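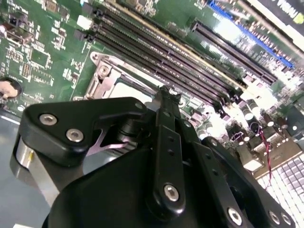

Tamsin Montoya has rebuilt 347 desktop computers at Trindale, a repair and reuse shop in Tandville. She started out fixing office printers. "Computers were what people kept bringing in," she says. "So I learned computers."

Most of the work is on old office desktops. The side panel comes off first, then she looks over the memory slots and the processor socket before anything else. "People want to talk about speed. I want to look at the pins," she says. "If one is bent, you can lose a memory channel, or it won't start at all."
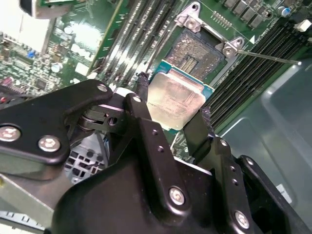
A processor held over the open socket, with the gold-colored contacts showing.

The chip has to go straight down. "You don't push – you let it drop the last bit, then close the lever," Montoya says. Old thermal paste comes off with alcohol and a lint-free cloth. She charges 70 dollars for a rebuild and 52 if the customer brings the parts.

She likes to lay the tower on its side so the board is flat and the screws stay where she puts them.

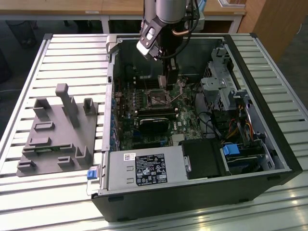
What happens to the finished machines

Most go to families and small offices. Saturday is pickup day, and the shop opens at nine. Montoya starts every machine in front of the person taking it home. "They should see it boot," she says. "Then I give them my number."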